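Budgeting for a Two-Arm Sorting Bench
Speaker notes, equipment planning session, August 2021

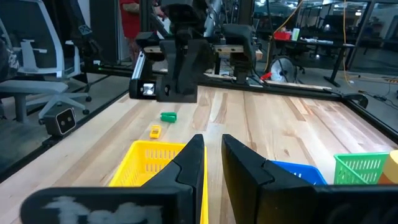 Slide 1. Purpose of the session

Good morning, and thank you for attending. The purpose of this talk is to set out what Gultik should expect to spend on bench robots over the next budget period, and in what order. I shall keep to the sorting bench, as it is the item on which most departments have asked for guidance. The larger packing line at Chamoun will be dealt with in a separate paper in September.

Slide 2. What the request covers

The request before the board is for 6 benches. Each bench is to have two arms, a gripper and wrist camera for each arm, a fixed camera on the rail, and a table in a metal frame. The task is a simple one: small coloured blocks are taken from the table and placed in plastic baskets. We have kept the task simple on purpose, so that the costs of one bench can be compared fairly with those of the next.

(Pause here. Ask whether all present have the cost sheet.)

Slide 3. The arms are only part of the cost

Departments tend to budget for the arms and leave the remainder to be found later. Please do not do this. On the Hernix quotation, 31 per cent of the price of a bench is made up of items other than the arms. These include the frame, cameras, cabling, spare gripper fingers, the computer and the first year of support.

Baskets and blocks may be bought from any supplier. They should be charged to consumables and should not appear on the capital form. Baskets in several colours are preferred.

Slide 4. Floor space and services

Allow clear floor on all sides of the table, with room for an operator's chair and a desk nearby. Power should be agreed with the buildings office before an order is placed. Two departments ordered first last year and then paid for electrical work from their own funds. Cooling also needs thought. A floor fan is acceptable as a short-term measure but should not be entered in the plan as ventilation.

Slide 5. Comparing the two quotations

Hernix offers the lower purchase price. Jilunico is dearer but includes fitting, and will replace a failed gripper within 15 working days. The Hernix offer gives no time limit for replacement. Members are asked to weigh this with care, as a bench with one working arm cannot carry out the full task.

(If asked about leasing: both firms were approached, and neither gave terms we could accept.)

Slide 6. Timetable

Forms must reach the finance office by the end of September. Late forms will be held over to the next round. The form now runs to 102 lines, and I am aware that this has caused some complaint. Lines left blank will be read as nil.

Slide 7. Questions

Take questions on cost and space first. Questions on staffing should be passed to the personnel office.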